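**PRESS NOTICE - for use straight away**

**Pemus open day: hand-held grippers, small objects, and your turn to try**

Pemus opens its doors in Stonddale this October. Free entry, 11 in the morning until late afternoon, tea and biscuits till they run out. Families welcome, schools welcome, press from 10.30 if you want a quiet look first.

What's on: demonstrations of gripper work with everyday things. No factory parts, no car bodies. Hair ties, clips, bracelets, the sort of stuff that lives at the bottom of a drawer. Harder than it looks. A person holds the gripper and does the job by hand, and the recordings go towards teaching robot arms to do the same.

Visitors can have a go at it themselves. There are 23 slots across the day, book ahead please, we had to turn people away in spring and felt bad about it. Each slot is two people side by side, one gripper each, one box to sort between them. Under-eights need an adult on the other gripper.

Also on the day:

- a talk on home tasks, 30 minutes plus questions, upstairs room (there is a lift)
- the Zürcher bench, where you can take a gripper apart and put it back togther
- the Anham arm running a sorting job on a loop, behind a barrier, please keep bags clear
- a table of objects that have beaten us so far. Bring your own if you think you have a worse one. Nothing sharp, nothing alive

The home tasks talk is new this year. Last time most of the questions were about kitchens and laundry and why everything we showed was on a lab bench. Fair point. So this year the talk is built on work done in real homes, with the furniture, the plants and the washing machine all left where they are. Small accessories get the most time, as beads and elastics slide about and tangle and a claw clip never sits the same way twice.

Grippers at work on hair ties and beads, at home:
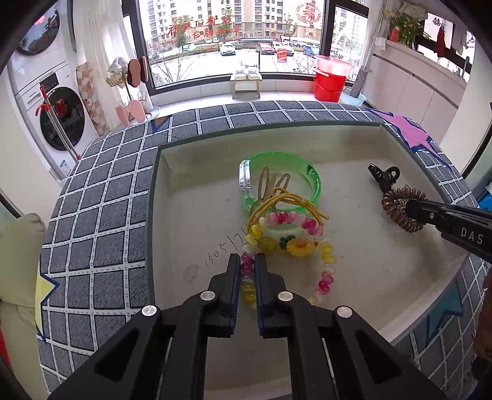
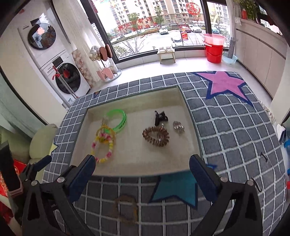

Total length of home recordings we will be drawing on for the talk: 301 hours. We won't play them all. A short reel will run in the foyer with the sound off.

Getting here: the Stonddale bus stops at the gate, car park is small and fills by noon. Blue badge spaces by the side door, ring ahead and we will keep one. Bikes can go in the yard. Step-free route to everything except the mezzanine, and there's nothing on the mezzanine.

Filming and photos are fine in all the public areas. Broadcast crews please tell us beforehand how much kit is coming, the sockets are limited and the Anham arm has first call on two of them. Interviews can be arranged with the people who do the gripper work as well as the engineers, mornings are best.

Booking for the hands-on slots is through the open day page on the Pemus site, or at the front desk on weekday afternoons. If you book and can't come please let us know so the slot can go to somone else. Drop-ins are fine for all the rest.

Press desk, Pemus, Stonddale

ENDS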